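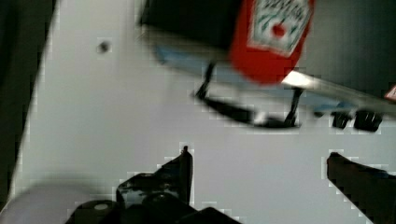

Home About Meetings Hall hire Notices Contact

Community House > Meetings > House group > Minutes

Filed under: Minutes, Furniture and rooms

Verkbridge Community House
Minutes of the house group meeting held in the back room, August, 7.15 pm

Present: Gladys Makokha (chair), Halima Rugemalira (minutes), Pornthip Kongkaew, Wekesa Kirui
Apologies: Esther Khaemba

1. Minutes of the last meeting
Agreed, with one correction. Under item 4 the cupboard to be cleared was the one by the side door and not the one in the kitchen. Halima to amend the copy in the folder.

2. Matters arising
The side door cupboard has been cleared. Wekesa took two bags to the tip and put the spare extension leads in the office. The box of jigsaws is still on the floor and needs a home. Pornthip will ask the Thursday lunch group's replacement organiser if they want it; if there is no answer by the next meeting it goes to the charity shop.

The dripping tap in the gents was looked at and needs a new washer. Wekesa has the washer.

3. White tables
Gladys reported on the white-topped tables. The tops mark easily and the usual spray leaves a film when it is not rinsed off. Pornthip has tried warm water with a little washing-up liquid, then a dry cloth, and found it better than the spray. Marks left by felt pens came off with bicarbonate of soda on a damp cloth. She would not use the green scourers on them again, as they dull the surface.

Agreed that the scourers be moved to the kitchen sink and a tub of soft cloths kept on the shelf by the tables. Cloths to be washed weekly with the tea towels. Pornthip to write a short notice for the wall. Gladys asked that it be kept to a few lines so that people read it.

Wekesa asked whether hirers should be told to put a cover down for painting and glue. There was some discussion. Halima thought the hire form was long enough already. Agreed to add one line to the form and to buy a roll of wipe-clean covering. Carkon have it at 3 pounds a metre and 12 metres would do all the tables with a bit over.

4. Replacing tables
Two quotes had come in for new folding tables. Wongsuwan quoted £1,608 for the full set, delivered. Trurkura quoted less per table but would charge for delivery and could not give a date. Neither would take the old ones away.

Pornthip felt the present tables had a few more years in them if they were looked after. Wekesa agreed, apart from the one with the stiff leg, which pinches fingers. Esther had sent a note in favour of buying now, before prices go up again. After discussion it was agreed not to replace the full set this year. Wekesa to take the stiff leg off and see whether it can be freed. The table is to stay folded against the wall with a label on it until then.

5. Storage and putting away
Tables have been left out after evening bookings more than once. Gladys has spoken to the group concerned. Agreed that they should be wiped, folded and stacked with the tops facing each other, as the feet scratch them otherwise. The trolley takes them all if the chairs are moved first.

6. Money
Balance in the furnishings fund is £310 before the covering is paid for. No other bills outstanding on this fund.

7. Any other business
The kettle in the back room is slow and wants descaling. Halima to do it.
The key to the outside store is with Gladys and a second one is being cut.

Meeting closed at 8.40 pm. The next meeting will be in the same room at the usual time. Esther to chair.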